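What Joltthorpe Throws Away: a student project on kitchen food waste

I'll start with the bit I got wrong, because it shaped everything after it. My plan was to ask people in our halls how much food they bin each week, draw a nice bar chart and be done by September. I asked, they told me, and every single person said "hardly any". Then I looked in the bins! So the survey went out of the window and I borrowed a set of scales instead.

Joltthorpe is the older of the two halls, with shared kitchens on every floor and fridges that are far too small for the number of people using them. I put a lidded caddy in each kitchen and asked everyone to drop their leftovers, peelings and gone-off bits in there for 2 weeks. Every evening at half past nine I went round with the scales and a notebook (and, after the first evening, a peg for my nose).
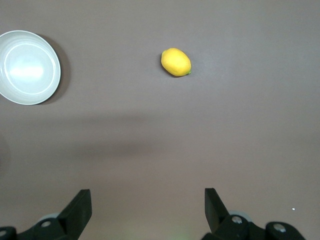

Department of Food and Consumer Studies – Student Projects

My supervisor, Grethe Zoëga, told me to sort everything before weighing it, and I moaned about that for days, but she was right. A total on its own tells you very little. Once I'd split it into groups I could see that bread was the worst offender by miles, then salad, then cooked rice and pasta. Fruit did better than I'd expected. People seem quite happy to eat a slightly sad apple, and much less happy to eat a slightly sad bag of spinach.

In all, 135 residents took part and I weighed over 1000 separate items. I typed them all up by hand, which I don't recommend, and Laurențiu Stanciu from the year above very kindly showed me how to make the spreadsheet do the adding up. He also spotted that I'd entered one loaf as weighing 3056 grams. It was a whole bag of rolls and I'd forgotten to write that down, so it's now in the right column.

The other thing I looked at was portion size. I cooked the same pasta dinner on two evenings, once served on big dinner plates and once on smaller ones, and weighed what came back. There was less left on the small plates, though it was raining on the second evening and everybody came in starving, so I wouldn't hang too much on it.
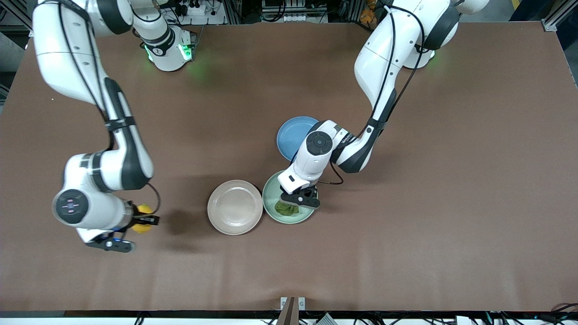 Does it matter what goes in the caddy if it all gets composted anyway?
It does, as the food still had to be grown, driven here and paid for, and composting only gets a little of that back.

I talked to quite a few people about why they threw things out, and the answers were mostly about shopping. The nearest supermarket is a bus ride away, so everyone does one huge shop and buys the big bag of everything. Then somebody orders a takeaway, plans change, and the salad drawer gets forgotten until it's soup (not the good kind). 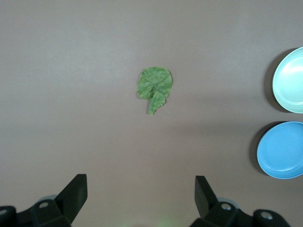 A few floors had already found their own way round this. The top kitchen keeps a shelf in the fridge where anything on it is free to whoever wants it, and their caddy was the lightest of the lot both weeks. I tried to get the ground floor to copy them and it lasted four days before someone's birthday cake got eaten by mistake. We've since put a label on the shelf.

If I did it again I'd run it for longer and include a week near the end of term, when people are clearing out their cupboards. I'd also weigh the drinks, which I left out completely, and there was a lot of milk going down those sinks. My full tables are in the folder in the department office, and the scales have gone back to Grethe, properly cleaned.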